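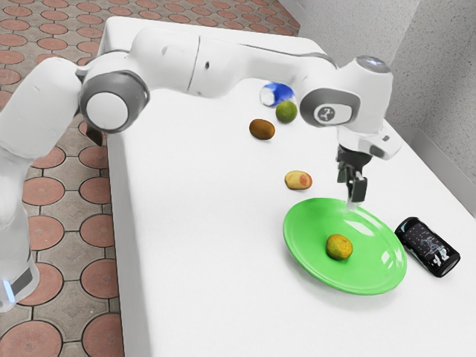
Figure 3. Simulated tabletop, with the gripper above the rim of the green plate. One small orange fruit is on the plate; the rest of the clutter is on the table or beside the plate.

Plenport > Reports > Robot Learning > Section 4

Print this page | E-mail this page

4.2 Gathering the examples

All examples for Sima were gathered in the Huron simulator, where fruit does not rot and the floor tiles cost us nothing. Each scene has a white arm, a plate and a handful of small objects such as a lime, a kiwi and a drinks can (Figure 3). Object positions are drawn afresh for every run. We recorded 112 runs by hand control and kept 81. Most of the discarded runs ended with something round leaving the table, usually the lime, which we came to dislike.

Operators worked in sittings of 50 minutes with a break of 10, a limit set by patience and later written up as method. The Disach scorer marked a run as good if the chosen object came to rest on the plate. It has no opinion on style, and several good runs are painful to watch. We left these in.

This site uses cookies to remember your settings. Accept | Manage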